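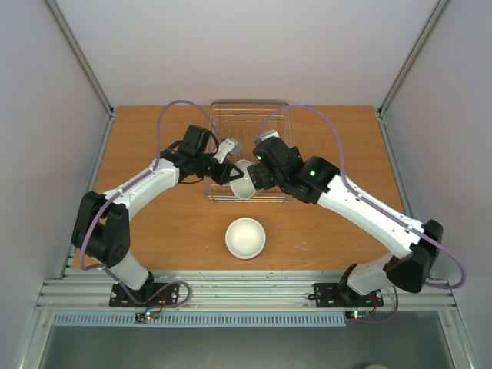 Ticket 166: Dish rack task, bowl not released cleanly

Status: Open
Opened: Dec 11, 2024
Site: Tarkurdale test kitchen
Cell: Saarinen two-arm table
Control software: Hakow
Requested by: Fluser, product group

Problem as reported

The task is to load two white bowls into a wire dish rack. Each bowl starts on the table, open side up. The arms pick it up, turn it on its side, carry it to the rack at the back of the table and let go. The first bowl gets to the rack without trouble. The run then stalls with both grippers still at the bowl, and the second bowl never gets picked up.

Fluser wants to know if this is a bug or if the arms can't do the job yet. They need an answer before they decide whether loading dishes stays on the list of chores for the July demo.

What was expected

Left gripper opens first and backs away. Right gripper keeps the bowl steady for a moment, then opens. Both arms go back to the start pose and the second bowl begins.

What happens

Left gripper gets the open command and does not finish the move. Right gripper waits for the left one. After 30 seconds Hakow calls a timeout and holds both arms in place. No fault code on either arm. Restarting the task from the hold does nothing. Restarting from the start pose works, then stalls at the same point.

Checks done

1. Power and boards. Green light on both boards under the arm bases. Reseated the connectors anyway. No change.

2. Cables. The purple cables run along both arms, with a loose loop over the left mounting plate. Moved the left arm by hand through the full reach to the rack and felt no pull. Ruled out.

3. Gripper alone. Opened and closed the left gripper in free air, 30 times. No misses.

4. Gripper at the rack, no bowl. Same motion, same pose. Opens fine.

5. Gripper at the rack, with bowl. Stalls. So it needs the bowl to be there, and it is not a wiring problem.

6. Force log. When the left fingers start to open, the outer finger pushes against something and the force limit stops the move. The limit is doing what we told it to do. The outer finger has very little room next to the rack wires when the bowl is low.

7. Raised the release height by 8 mm. The left gripper opened and the run went on. The bowl dropped the last bit and rolled forward in the rack on most tries. It stayed in the rack, but not standing the way the task asks for.

8. Changed the wrist angle so the fingers open along the wires and not across them. Better than step 7. Still stalls when the bowl is gripped a little off center.

Cause, as far as we know

Not a hardware fault. The planner picks a grip on the table that is good for lifting and does not look ahead to whether the fingers can open once the bowl is in the rack. A person shifts their fingers on the rim without thinking. The arms keep the grip they started with.

Workaround for now

Use the step 8 wrist angle. Start the bowls toward the center front of the table, where both arms reach them easily. If the run stalls, go back to the start pose before restarting.

Answer for Fluser

Under the workaround the arms can put a bowl in the rack. We would not call it ready for a home kitchen. Racks differ, bowls differ, and this one needed its release angle set by hand for one rack in one spot. Plates and cups have not been tried. Our 3,000 practice runs in simulation used a simple box for the rack — the wires were left out, so this never came up there.

Still to do

Add the real rack shape to the simulation.
Have the planner score grips on release as well as on lift.
Try a regrasp, with the right arm holding while the left takes a new grip higher on the rim.
Repeat step 5 with the rack turned end for end.

Ticket stays open until the regrasp test is logged.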